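Giria Publishes First Results From Computer Disassembly Trial

2022-12-03

Giria, a research and testing organization for workplace automation, has released the first results of a trial that asks whether robots can take over routine bench work at computer refurbishing shops. The trial covers desktop towers of the kind that offices retire in large numbers. Tasks include removing drives, memory and add-in cards, and releasing cable connectors.
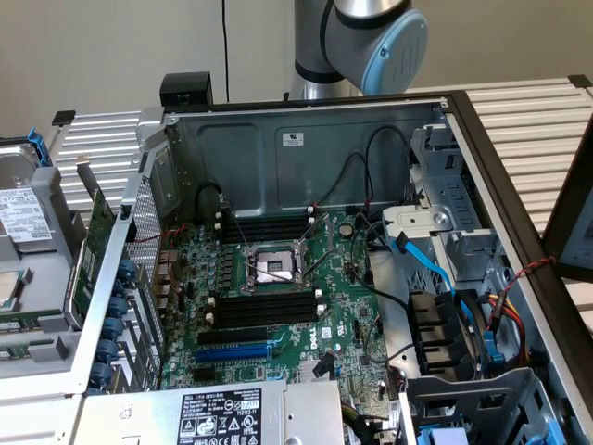 An opened Dell desktop tower on the work surface, with a Toshiba hard drive in its carrier to the left.

According to the report, the robot completed 66 percent of drive removals without human help. Results were lower for memory modules, at 40 percent. Cable connectors remain the most difficult item, and the report advises shops to keep this step with trained staff for now.

"Our members ask us when a machine will be able to strip a computer from start to finish," said Siiri Ots, who leads the trial. "At present we can offer them an answer for single steps. The order of work still has to be set by a person."

The processor area receives a separate chapter. Socket levers, retention frames and memory latches are small parts placed close together, and the fingers of a gripper must reach them without touching nearby components.

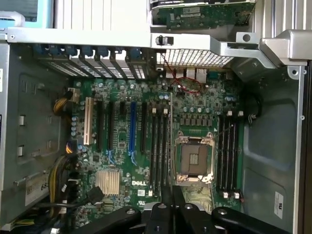
Next Phase

The second phase will begin in May and will add towers from other makers. Giria recorded 2,733 separate attempts in the first phase and plans a further 2,000. Two partner companies, Trostex and Lūse, will provide retired equipment and compare the robot's working time with that of their own technicians.

Refurbishing shops that wish to take part may apply to the Giria trial office. The full report is available to members on request.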